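Gateck
Tableware > Plates > Tridby

Tridby plate, speckled stoneware

Item group 2,916
Sold singly or in mixed sets. Colors: dark blue, taupe, sage green.

Description
Tridby is a round, shallow plate with a slightly raised rim, intended for fruit, bread, side dishes and light meals. The glaze is matte and applied to both faces. The foot ring is left unglazed and ground smooth. Color varies between firings, most visibly on the dark blue, where the speckle may gather toward the rim. Plates from different firings can be combined in one set.

Material
Stoneware, single fired. Glaze free of lead and cadmium.

Use and care
Dishwasher safe, upper or lower rack.
Microwave safe. Do not use under a broiler or on a burner.
Allow the plate to reach room temperature before it goes into the oven. Do not place a chilled plate on a hot rack.
Cutlery can leave gray marks on matte glaze. These are metal deposits, removed with a non-abrasive cleaning paste and a damp cloth. Steel wool will polish the glaze and leave shiny patches.
Cut lemon and other acidic fruit may be served on all three colors. Rinse within the hour; juice left overnight can dull the taupe.

Stacking
Maximum stack height 7 plates. Felt separators (Gurkine, pack of 57) are available for commercial kitchens and are not included. Do not slide one plate across another, as the foot ring will scratch the glaze beneath.

Table surfaces
The ground foot ring is suitable for wood, laminate and coated sheet. On soft or creased coverings, lift the plate to move it. For lacquered tops, use the Lemma adhesive dots, three per plate.

Ordering
Mixed sets contain equal numbers of each color. Single plates may be added to any order in the color required. Replacement plates remain available for the full production run. The sage green is out of stock and returns in December; orders placed now are held and shipped complete unless partial delivery is selected at checkout.

Returns
Unused plates in original packaging only. Breakage in transit must be reported with the order number and the packing slip code, which begins with 141.

Customer comments (1) 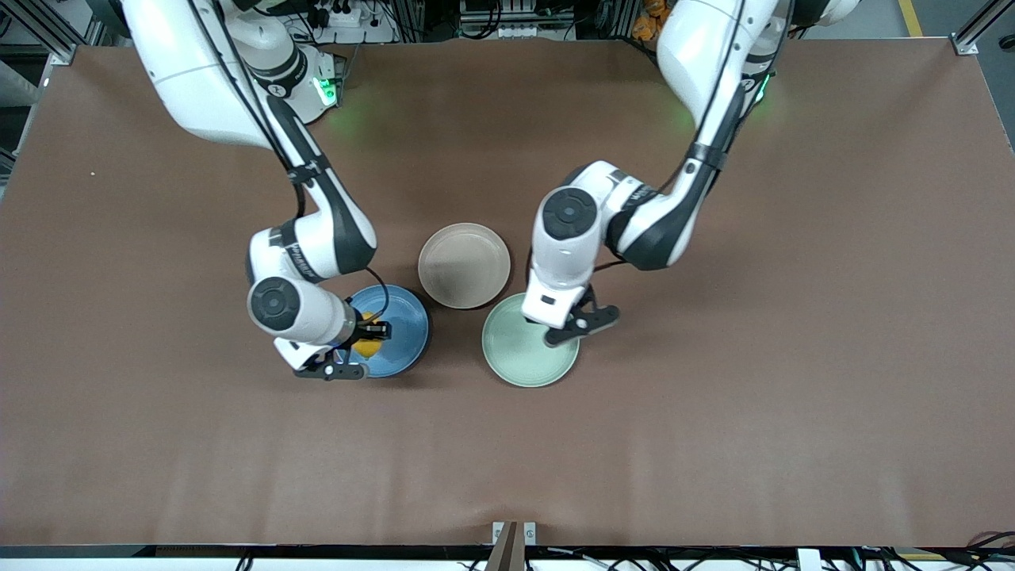 Lorcan Daly
The gray marks came off the blue with paste as described, but it took two passes. The taupe shows them less. I would order the blue again, though I'd like a deeper rim for anything with sauce.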